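Grunus Garment Set, student release
Clanby Robotics Club, handling group

README

Grunus is a small set of demonstrations of clothes handling, recorded by club members for the January project round. It was put together to train the folding policy for the club's entry in the Skarkis student competition. The task is limited to coats and jackets on soft surfaces.

Contents

The release holds 980 episodes in 3 folders: pick, spread and fold. Each episode is one attempt at one garment. The test folder list is kept separately and covers 500 episodes from the pick and spread folders. Fold episodes are not in the test list yet.

Collection

Members recorded with the hand-held gripper in their own homes. Beds were preferred to tables, as the competition rules specify a yielding surface. Bedding was left as found, patterned or plain. Padded jackets make up the largest garment group. Operators were told to approach with the fingers open and to close on a single fold of cloth. 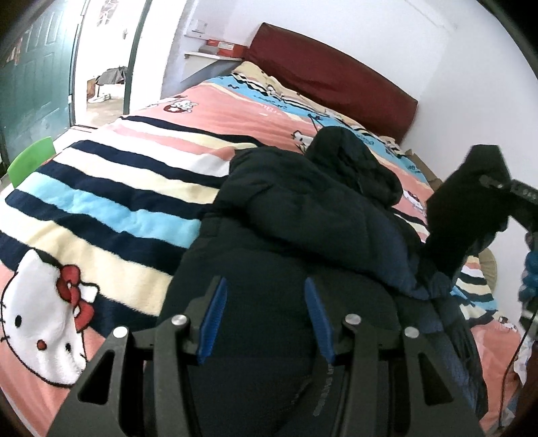
Can the fold episodes be used without the pick episodes?

They can, but each one starts with the garment already held, so a policy trained on them alone will not learn to grasp.

Labels

Each episode has a garment type, a surface type and a result. The result is one of held, slipped or void. Void means the operator stopped early. Győző Veres and Rosalía Benítez labelled the pick folder, Patricio Palacios the other two. Disagreements in pick were settled by a second viewing.

Known problems

Episodes from session 9 have a clock offset between the video and the finger width log. Use the corrected log in the same folder. Hoods are labelled as part of the jacket, and sleeves have no label of their own.

Changes

Sunday, April 13, 2025: duplicate spread episodes removed, result labels checked again.

Contact: Mwanaisha Ogola, handling group, Clanby Robotics Club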